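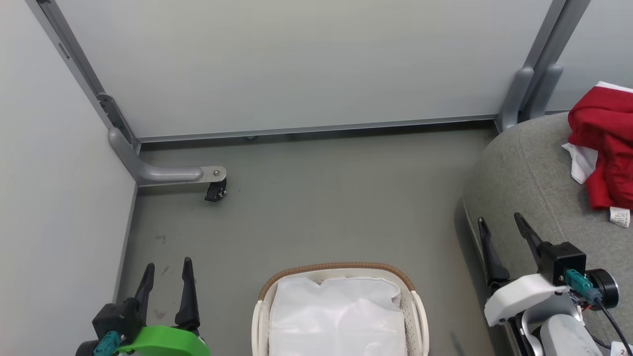 Laundry, the last of it.

Filed under: Flash Fiction
2 min read

The bus to Custdale at 22 past. She had the timetable folded in her shoe, practically. Keys, ticket, the form from the Urnden office with the number on it, 2663, don't lose the number. And the wash still not sorted.

Basket on the floor. White basket, brown rim, she'd carried it by those two handles through three apartments. Would it go on a bus? It would not go on a bus.

Red thing on the ottoman. She'd put it aside to decide about. That was breakfast. Now look at the time.

Her mother bought it in 1990, or said so. Said it at every move. Red goes in by itself, always by itself, and then one June it didn't and everybody had pink socks untill school started. Nobody laughed then. They laughed later, a lot.

Take it. Leave it. It weighed nothing, it was only the folding. 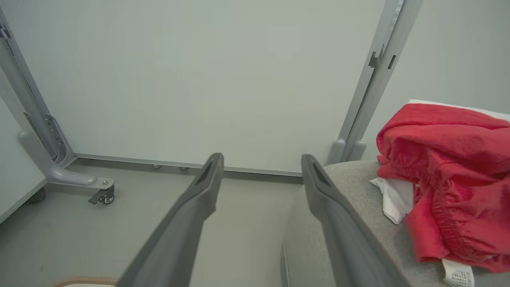 Leave the red one out, her sister had said on the phone, it'll bleed on the rest and you'll blame me. Still? After all these years of washing? Still, her sister said. And don't you dare give it to the church sale.

So not the sale.

She sat down on the ottoman, just the edge, coat on. Smelled the collar of the coat. Soap, other people's kitchens. Somewhere down the street a bus was changing gears and it might of been hers.

She pulled the red into her lap and started looking for the corners.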